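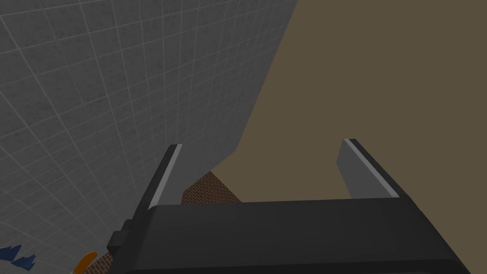
# Check the fingers before you blame the software

The wrist view in our simulated cell has two fingers in it, and a person setting up the cell should spend more time on those two fingers than on anything else. I have held this opinion for a while. Last March settled it for me.

We keep a virtual copy of the picking cell at the Clesen site. It runs on Movier, and most of our grasp tests go through it before they reach the floor. The fingers are black with lighter gray pads facing each other. With nothing between them, you can look straight down the gap, and that is the state I want to see first in any setup review. Open, empty, pads facing.

In March the grasp tests started failing. Out of 467 attempts, 251 ended with the part slipping or turning in the grip. The team did what teams do and went to the planner. They changed approach angles, slowed the close, and swapped one cost function for another. Some of it helped a little, which made things worse, as it kept people working in the wrong place for 17 days.

The fault was in the pad on one finger. Someone had updated the finger model and the contact surface had not moved with it. The pad you saw and the pad the physics used were two different things. The fix took 30 minutes, and most of that was waiting for the build.

I don't blame the person who made the update. I blame the order in which we check things. Most setup guides I have read, including the one we inherited from the Vashisht project, start with calibration of the arm and camera, then go to the planner, and mention the gripper near the end with a line about opening and closing it once. That order is backwards. The arm can be off by a hair and the fingers will often forgive it. A bad pad ruins every pick.

My order would be this:

1. Open the gripper with nothing in it and look at both pads.
2. Turn on the contact surfaces and compare them with the visible ones.
3. Close on a plain block and read the force on each side.
4. Then do the arm, the camera and the planner.

People object that this is too basic to write down. The Trikberg cell is real hardware, and the crew there objected on other grounds: worn pads show themselves, so why make a ritual of it? But they show themselves late – after a bin of dropped parts. A simulated pad never wears, so it gives you no warning at all. It is right until somebody edits it, and then it is wrong all at once.

I would also stop letting finger changes go in without a second reader. We review planner code line by line and wave through a geometry file because it looks fine in the viewer. Ours looked fine in the viewer the whole time.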